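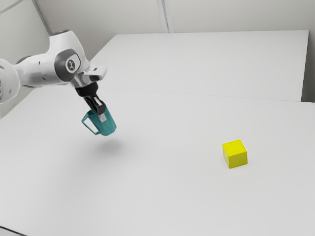 图2 悬在浅色台面上方的青绿色杯子与台面上的黄色方块,渲染图。

3.2 材料与颜色词的采集

颜色词部分沿用Kukier版的提问方式,先自由命名,再做限定选择。两步之间不给反馈。被试看到的每一屏都只问一件东西:“这个是什么颜色?”不问“你觉得像什么颜色”,预测试里后一种问法引出太多比喻(“薄荷糖那种”“像医院的墙”),编码时很难处理。

全部有效回答462条。按被试的成长地分成2组,沿海组与内陆组,组内再按年龄分段。分段的界线参照Wu的做法,没有另外调整。编码由Lok-yiu Yuen完成初稿,之后整体复核一遍,分歧处保留两种标注,不强行合并。

黄色一类基本没有悬念。两组都以“黄”“黄色”为主,修饰语集中在“亮”“鲜”“正”这几个字上,偶见“柠檬黄”。年长者用单音节的多一些,“黄的”就答完了。这一类后文不再展开,仅作为基线。

麻烦的是青绿这一段。汉语的“青”历来跨着蓝绿两边,也可指黑(青丝、青布),书面语中的用法和口头用法又差得很远。回答里出现的基本形式归并以后有13种,包括“青色”“蓝绿”“绿蓝”“湖蓝”“孔雀绿”“墨绿偏蓝”等。归并原则从宽:“有点蓝的绿”和“绿里带蓝”算同一种,“蓝绿”和“绿蓝”则分开计,原因见3.4。

3.3 “青”的分布

先说沿海组。年轻被试很少单用“青”,多数直接说“蓝绿色”,或者借一个英文词再翻译回来。年长被试用“青”的比例高,但追问之下所指不稳,同一人前后两次指认可以差出去一大段,第一次落在绿,第二次落在蓝。Piseck量表里把这种情况记为“不一致”,我们觉得记得太重了,改记“漂移”,单列一栏。

内陆组相反。“青”用得多,而且稳。访谈中有人解释得很干脆:草是青的,天也是青的,碗也可以是青的,不矛盾。类似的说法在附录访谈记录里还有,此处不逐条引。值得注意的是,器物语境下“青”的接受度明显高于织物语境,这可能与“青瓷”“青花”这类固定搭配有关,尽管青花其实是蓝的。被试自己未必意识到这点。

语境效应还需要谨慎。织物题放在问卷后半部分,疲劳因素没有完全排除。补测时把顺序对调过,趋势还在,幅度小了些,具体见附录。
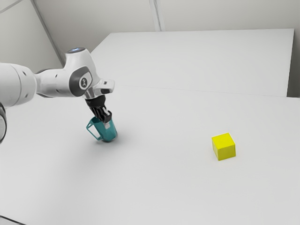
图3 同组渲染图之一,青绿色杯子与台面上的黄色小方块。

3.4 复合词的语序

“蓝绿”还是“绿蓝”?直觉上前者顺口,语料里也的确占多数。但“绿蓝”不是口误。使用者在后续选择题中倾向于挑偏蓝的色块,也就是说他们把后一个字当中心语,“绿”是修饰。用“蓝绿”的人则没有对应的偏绿倾向,选择很散。我们的理解是“蓝绿”已经词汇化,内部结构不再透明,“绿蓝”是临时组合,结构还在起作用。

Piselen语料中也有平行的例子,如“红紫”与“紫红”,“紫红”词汇化程度高,“红紫”少见而且多带解释性成份。黄绿/绿黄则数据太少,无法判断。

另有4条回答编码时搁置:两位编码思路下都说不通,其中一条写的是“说不出,反正不是蓝”。否定式命名在统计里没有位置,但对讨论范畴边界有用,留到第5节再谈。

需要说明的局限:其一,屏幕显示色差没有逐台校正,只要求被试关掉夜间模式。其二,成长地以自报为准,少年时期搬过家的按居住最久处归组,这样处理比较粗燥。其三,方言背景只问了母语,没问父母双方,内陆组里恐怕混着几种很不一样的“青”。补充问卷12月发出,回收的部分暂未并入本节统计。

下一节讨论追问环节中的自我更正,即被试说出一个颜色词后又改口的情况。改口几乎都发生在青绿段,方向以“绿”改“蓝绿”居多,反向的也有。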